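3. Materials and methods

3.1 Study sites

The study was carried out in four public lending libraries run by one regional service. They are referred to by the names of the districts they serve: Nonamum, Sistetti, Morelli and Otilis. All four buildings have open shelving on the ground floor, a children's area near the entrance and a reading room at the back. Nonamum and Morelli stand on main roads with bus stops directly outside. Sistetti faces a pedestrian square, and Otilis is set back behind a car park with a gravel surface.

The buildings differ in how they are aired. Nonamum has a mechanical system that was last refitted when the roof was replaced. The other three rely on windows and on the front doors, which at Morelli are often left open from April onwards. Floors are carpeted at Nonamum and Otilis and hard at the other two.

3.2 Choice of shelves

We took 96 shelves for the study, divided equally between the four libraries. Within each library the shelves were drawn at random from three height bands: low (board less than 50 cm above the floor), middle (50 cm to 140 cm) and high (over 140 cm). Shelves holding newspapers, oversize atlases or display items were left out of the draw, as were shelves behind glass.

Three shelves at Otilis had to be dropped in the second month, when the local history collection was moved upstairs. The results are therefore based on 93 shelves. We did not replace the lost shelves, as any new ones would have had a shorter record than the rest.

Every shelf was cleared and wiped at the start of the study. Books were put back in the same order. The staff were asked to go on shelving and tidying as usual, but not to clean the marked shelves outside the schedule given below.

3.3 Cleaning treatments

Each shelf was assigned to one of three treatments. In the first, the front strip of the board and the top edges of the books were dusted with a dry microfibre duster once a week. In the second, the same surfaces were dusted with the same kind of duster once a month. In the third, the shelf was left alone until the end of the study. Treatments were balanced across height bands in each building, although the loss of the Otilis shelves left the monthly group slightly smaller than the others.

Dusters were washed at 40 °C without softener after each round and dried flat. A separate duster was kept for each library so that dust was not carried from one building to another. Books were not taken off the shelves for dusting. The duster was drawn along the board from left to right, then along the book tops in the same direction, with one pass for each surface. Low shelves were dusted last in every round, so that anything falling from above would be picked up in the same visit. A duster of the chenille type is shown in Figure 1. 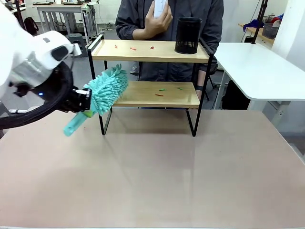 Figure 1. Teal microfibre duster with a chenille head and translucent plastic handle, held near a lower shelf.

3.4 Dust sampling

Dust was collected on glass slides placed flat on the board, behind the front strip and clear of the books. The slides were left in place for 14 days and then exchanged. Each slide was lifted by its edges, covered, labelled with the shelf code and taken to the laboratory in a closed box. Slides that had been moved by readers or found face down were recorded as lost.

Coverage was measured under a low-power microscope with side lighting. We report it as the share of the slide area covered by particles or fibres. In total, 3,704 slides were read. Fibres and grains were scored separately because earlier trials at Morelli had shown that the two did not rise and fall together. Slides were read in mixed order, and the reader did not know which treatment a slide belonged to.

3.5 Loans and visitor numbers

The number of loans from each marked shelf was taken from the lending system at the end of every month. Door counters gave the number of visits per day. The counter at Sistetti failed twice, and for those periods we used the mean of the weeks before and after. Visits by school classes are included in the totals, though they tend to pass through the counters in a group and may be undercounted.

3.6 Analysis

Coverage values were log-transformed before analysis. We fitted a mixed model with treatment, height band and floor type as fixed effects, and with shelf nested within library as a random effect. Loans per month were added as a covariate. Airing could not be tested separately, as only one of the buildings had a mechanical system. Differences between treatments were compared in pairs, with a correction for repeated testing.

Lost slides were treated as missing and were not estimated. They were more common on low shelves in the children's areas than elsewhere. We repeated the analysis without those shelves, and the outcome of this check is given with the main results in Section 4.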